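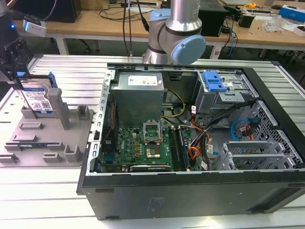

The Hillevari bench set up for desktop teardown, with the gripper at the drive tray and an opened tower on the slotted table.

Hillevari Recording Bench, desktop teardown kit

Sold by Naltier. Usually ships in June.

Hillevari is our bench for people who want to teach a robot arm the kind of work that still gets done by hand in most repair shops and recycling rooms: opening up a computer and getting the drives, memory and cards in and out of it. You bring the old towers (goodness knows most of us have a stack of them somewhere), and the bench gives you a steady place to record one example after another until you have enough to train on.

We started building these when Consolacion Barredo was trying to collect drive handling examples on an ordinary office desk, and every Tuesday she would find that somebody had borrowed the desk over the weekend and nudged the arm a finger's width to the left. A whole morning would go into lining it all up again! So the first thing we settled on was the slotted aluminum table. Fixtures bolt straight into the slots, and they stay where you put them.

What comes with it

Slotted aluminum worktable
Robot arm with two-finger gripper
Fixed camera and stand
Gray plastic fixture tray with raised posts and molded slots
2 blue drive caddies
Gatchalian recording software, one seat
Cables, bolts and a printed setup guide

The tray deserves a few words of its own, as it's the part customers write to us about most. It holds a hard drive upright, so the fingers can come down on it from above, and there is a lower slot where a thin circuit board can lie flat. If you want different shapes, we'll send you the drawing file and you can print your own version (please do show us, we love seeing them).

The tower itself lies on its side with the panel off. We don't supply a clamp for it. A full-size steel case is heavy enough for gentle work, but if you are recording stiff connectors you may want a stop on each side, and the table slots will take one.

Recording with Gatchalian

An operator guides the arm through the task, and Gatchalian saves the camera view, the joint positions and the gripper opening together. Press the pedal to begin, press it again to end, and type a note if something went wrong. Please keep the fumbled ones! Nhyira Owusu, who looks after our training side, likes to have them marked and stored with the rest, and she has written a chapter in the guide on how to label a slip, a missed grasp or a second try.

Storage is set to 2000 examples per project out of the box. You can raise that in the settings if your disk has the room. We suggest swapping the tower every 10 recordings, so that the learning system meets plenty of different cable runs and cage layouts along the way.

Options

Pridier finger set, narrower tips for memory modules and small latches
Second camera and stand
Extra fixture tray, blank or slotted
Additional Gatchalian seat

Before you order

The bench needs a level floor and a wall outlet within reach. Donor computers are not included. Unplug them and let them sit before opening the case, and leave the power supply closed. If you're unsure whether your towers will fit, send us the outside measurements and we'll check them against the table for you.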